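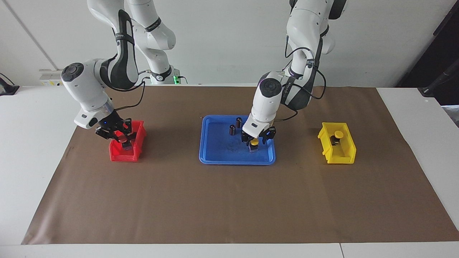

**劳工史研究部 · 企业与罢工档案组**

# Wesell铸造厂罢工七十周年：原始记录整理本发布，复工协议文本作出更正

2025年11月4日，星期二

Wesell铸造厂罢工于1955年10月爆发，至今已70年。本组于今日发布该次罢工原始记录的整理本，内容包括车间代表会议记录、厂方与代表之间的往来信函、互助基金账册，以及复工协议的两个文本。整理工作由Noémie Vasseur主持，Évan Baudry负责文字转录，Phong Trình负责账册部分的核对与编排。

Wesell铸造厂位于Tetau河港区，主要生产泵体、阀座和船用配件。罢工涉及造型、熔炼、清砂三个车间，参加者300人，持续36天。罢工的直接起因是厂方在未与代表协商的情况下修改清砂车间计件单价，并将废品扣款的适用范围扩大到造型车间。造型工认为，铸件缩孔和夹砂多数与铁水温度及型砂含水量有关，不应由操作者单独承担损失。会议记录显示，这一争论在罢工开始之前已经持续了数月，代表曾要求在扣款单上注明炉次和砂批，厂方未予采纳。

## 资料构成

会议记录写在厂内通用的横格记录簿上，由不同记录人轮流书写，字迹差异明显。记录采用固定格式：先列出席车间，再列议题，其后为发言摘要和表决结果。罢工初期的发言摘要较详细，后期则多数只记结论。有几次会议没有留下正式记录，仅在次日会议的开头补记一两行。整理本对补记内容单独标注，不并入前一日的正文。

厂方信函以打字副本为主。副本由厂长办公室的Charpentier秘书处编号归档，编号基本连续，缺号处已在附表中列出。代表方的回信留存较少，部分内容只能通过厂方后续信函中的转述得知。整理者未根据转述还原原信，只在注释中指出转述所在的信函编号。

互助基金账册分为收入和支出两部分。收入来源包括港区其他工厂的募捐、Firnar印刷合作社的捐款，以及个人小额捐助。支出以食品和燃料为主，另有房租垫付、药费和印刷费。Phong Trình在说明中写道，账册的合计栏存在若干笔误，多数由上一页余额转抄错误造成；整理本保留原数字，更正后的数字列于页边，不替换正文。

## 要求清单的两次修改

罢工代表提出的要求共15项。此前通行的说法认为，这份清单在罢工首日一次形成，此后未作改动。会议记录不支持这一说法。

首日通过的文本只涉及工资和扣款，措辞较为笼统，仅要求“恢复原单价”和“撤销新扣款办法”。第一次修改在罢工第一周内进行，熔炼车间代表提出增加炉前岗位的轮换休息时间，并要求更换破损的隔热挡板。清砂车间随后提出通风问题，要求在滚筒和砂轮工位加装抽尘管道。这些内容均以补充条款的形式列入。

第二次修改发生在谈判开始以后。代表会议将原有条款重新编号，把可以立即执行的事项与需要设备投资的事项分开，并为后者逐条写明完成期限。通行的清单即为此次修改后的文本。由于印发时沿用了首日的抬头和日期，后来的引用者将其误认为首日文本。Évan Baudry比对了印件纸面上的排版编号和印刷合作社的工作单，确认两者对应的付印时间晚于谈判开始时间。

重新编号对谈判产生了实际影响。厂方在回函中首先接受了不涉及投资的几项条款，其中包括在扣款单上注明炉次。通风设备一项则被改写为“在技术条件允许时实施”。代表会议两次退回这一措辞，最后通过的版本保留了厂方的表述，另加一条，规定每季度由双方共同检查工位粉尘情况。

## 复工协议的两个文本

复工协议现存两个文本。甲本出自厂方档案，为打字件，带有双方签名。乙本由造型车间代表保存，为誊写件，无签名，但有逐条批注。两者在主要内容上一致，差异集中于第四条和末条。

第四条涉及罢工参加者的工龄计算。甲本规定罢工期间“不中断工龄”，乙本写作“计入工龄”。两种表述在日常语言中接近，在工龄津贴的计算上则产生不同结果：按照前者，罢工前后的工龄可以相接，罢工期间本身不计；按照后者，罢工期间全部计入。此前的出版物均引用乙本，并据此认为厂方在该问题上完全让步。

Thierry Leclerc核查了复工后一年的工资单。工资单所用的工龄起算日期显示，厂方实际执行的是甲本。个别工人曾就此提出书面异议，厂方的答复援引了签字文本。目前未发现代表会议对这一答复提出正式反对的记录。整理本据此将甲本定为正文，乙本作为对照文本附后，并对旧有说法作出更正。

末条涉及不追究条款。甲本的适用对象为“参加停工的工人”，乙本在其后增加了“及其代表”。代表是否受到保护，曾是复工表决前争论最多的问题。会议记录载明，有发言者要求在签字前补入这几个字，主持人答复称已向厂方口头提出。签字本中没有相应改动。乙本中的这几个字是誊写时的疏漏、预期还是事后补写，现有资料不足以判断，整理本对此不作结论。

## 对罢工结果的评价

关于Wesell罢工的结果，已有文献中存在两种评价。一种认为罢工取得胜利，依据是单价恢复和扣款办法修订。另一种认为罢工结果有限，依据是通风设备延期以及数名代表在次年离厂。

Sigrún Þrastardóttir在整理本导言中提出，两种评价使用了不同的时间范围。如以复工当日为界，工资方面的要求基本得到满足；如将次年的人事变动和设备改造纳入考察，结果则需要分车间讨论。造型车间的扣款争议明显减少，熔炼车间取得了轮换休息时间，清砂车间的粉尘问题没有得到实质改善。清砂车间是罢工的起点，也是参加者中临时工比例最高的车间，在代表会议中的席位却最少。

导言同时指出，席位分配以固定工人数为依据，临时工有发言权而无表决权。这一安排沿用自战后初期的车间选举办法，罢工期间曾有人提议修改，未获通过。导言认为，清砂车间的要求在重新编号后被归入需投资事项，与其表决权不足有关，但也承认通风管道在施工上确实需要改动厂房屋架，不能将延期全部归于席位因素。

对于代表离厂一事，厂方人事卡片上的离职原因栏多填写为“自愿”。其中一张卡片附有调岗通知，内容为由造型岗位调往料场。调岗与离职相隔时间较短。整理者将相关卡片并列刊出，未加推断。

## 编辑体例

整理本按资料形成的时间排列，同日资料以会议记录在前、信函在后。人名依原件拼写，同一人有多种拼法的，在索引中归并，正文不作统一。技术术语保留厂内用法，例如“黑砂”指反复使用而未经筛分的旧型砂，“短班”指炉前高温岗位的缩短班次，首次出现时加注。

原件中的删改以删除线和括注方式呈现。无法辨认的字以空框表示，依据上下文推定的字置于方括号内。涉及个人健康和家庭借款的账册条目，隐去姓名，仅保留车间和款项用途。

复工协议甲、乙两本采用左右对照排印，差异处加粗。要求清单的首日文本、补充条款及重新编号后的文本分三栏列出，读者可据栏间编号查对各条来源。

整理本现可在本部阅览室查阅，索引和更正说明单独成册。引用旧版协议文本第四条的作者，请在后续版本中注明所据文本。资料中尚缺代表方回信原件及罢工末周的部分传单，持有相关材料者可与Évan Baudry联系，复制件和原件均可登记。账册更正表的意见请寄Phong Trình，并注明页码和行次。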